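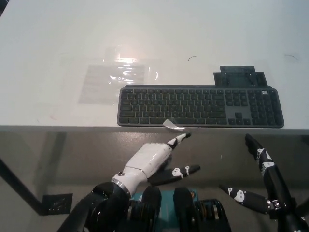
Cómo leer una noticia de famosos sin tragársela entera

Las bodas de famosos se anuncian muchas más veces de las que se celebran. Si sigues este tipo de prensa ya lo sabrás, y aun así picamos: un titular con «anillo», «Toscana» y «en secreto» y allá vamos. Para comprobarlo no hace falta ser periodista. Basta con un teclado con su bloque numérico a la derecha, una mesa blanca donde apoyarlo y 15 minutos.

Paso 1. Busca quién lo dice
Lee hasta encontrar el verbo. «Según fuentes cercanas» no es nadie. «Según Plistier» ya es algo, aunque solo sea otra web que a su vez cita a Gateo. Ve tirando del hilo hasta la primera página que lo publicó. Con la supuesta gira de reconciliación de Farouk y su exbatería llegué a una nota de 237 palabras, sin una sola declaración.

Paso 2. Copia la frase entrecomillada
Pégala en el buscador, con comillas. Si está traducida, prueba también en el idioma original. Verás que el «estaría pensando en» del original se ha convertido por el camino en «ha decidido». El condicional suele ser lo primero que se pierde.

Paso 3. Mira las fechas
Ordena los resultados del más antiguo al más reciente. Una exclusiva de esta mañana puede ser un refrito de febrero con otra foto. Desconfía sobre todo si coincide con un disco o un estreno – casi siempre coincide.

Paso 4. Revisa las cifras
«Una fiesta para 300 invitados» en un restaurante pequeño no cuadra. Busca el aforo del local. En Brokerau leí que un vestido llevaba 823 cristales cosidos a mano; la modista, en su propia web, no daba ningún número.

Paso 5. Espera
Es el paso que más cuesta. Guarda el enlace y vuelve el jueves. Si el representante ha desmentido algo, tampoco lo des por cerrado, que los desmentidos también se redactan con mucho cuidado. «No hay planes de boda en este momento» deja sitio para una boda el mes que viene.

Si después de todo esto quieres compartirla, comparte la fuente original y conserva el «supuestamente».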